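Trinosura Student Robotics Club
Progress report to the Benedetti Fund, February
Prepared by Agata Leone, faculty advisor

Work since the last report

The club moved from driving the simulated arm by hand to training it on recorded runs. The fall was spent on setup. Students can now start the simulator, load a kitchen, run a task and save the result without help from me, and the instructions they wrote for this are in the club binder and on the shared drive.

All work this term has been on tabletop tasks at a kitchen island: reach for a small object, pick it up, and put it on a plate. We chose these from the longer list in the proposal. Opening drawers and doors is on that list too, and we have not started it.

Recorded runs

The students have recorded 2,508 runs by hand control. Of these, 531 were thrown out, mostly for dropped objects or for runs that were stopped early. Archana Kaushik leads the recording group and wrote the checklist used to decide which runs are kept. Two students check each run separately, and she settles the ones they disagree on.

Early runs were uneven. Some students approached the object from above and others from the side, and the first model we trained on the mixed set hesitated between the two. The group now records one approach per task and labels it. The older runs have been sorted the same way, which took most of three meetings.

Testing

The current model was given 240 test attempts with the object placed in a new spot each time. It does well when the object is near the plate. It does poorly when the object is close to the shakers, and the usual failure is that the arm knocks one over on the way in. The students want to record more runs with the shakers in different places before changing anything in the model. I agree with this.

We also found that our scoring script counted an attempt as a success if the object touched the plate at any point, even if it then rolled off. The script has been fixed and the attempts were scored again. Results from before the fix should not be used — that includes the chart I sent in the fall.

Spending

The two workstations from Gosix arrived and are in use. One had a bad memory module, replaced under warranty. The Prolanine software license is paid through the end of the school year. Travel money has not been touched. I would like to move part of it to storage drives, as the recordings take up more space than we planned for, and will send a separate request.

Next steps

Record the shaker runs and retrain. Begin the first drawer task once that is done. The students will present at the regional showcase in the spring, and Archana is putting together the talk. Club meetings stay on Friday after school, and Fund staff are welcome at any of them.

Simulated kitchen, island task

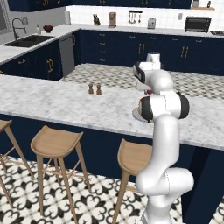
Page 2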